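Lecture 6. Learning two-arm cloth handling from demonstrations
Nnamdi Amadi, Kemthorpe
3 comments | 2 shares

We continue from Wednesday. In the Zultik study the policy was trained on 2,037 demonstrations, all of them made by a person who moved both arms at the same time. The policy receives the camera views and the joint positions, and it gives back a short chunk of 34 future actions. Please remember that one chunk contains the commands for both arms together.

Ekene Akande trained also a version with two separate policies. It was weaker on cloth, and the arms often did not wait for each other.
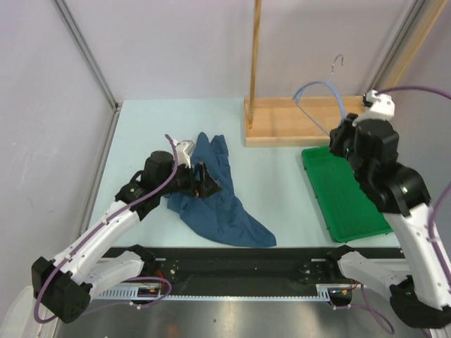
Why do we predict a chunk and not one action?
Small errors grow at every step. With a chunk the policy decides less often, so the errors have fewer chances to add up.

For July: read section 2 of the Baloch notes.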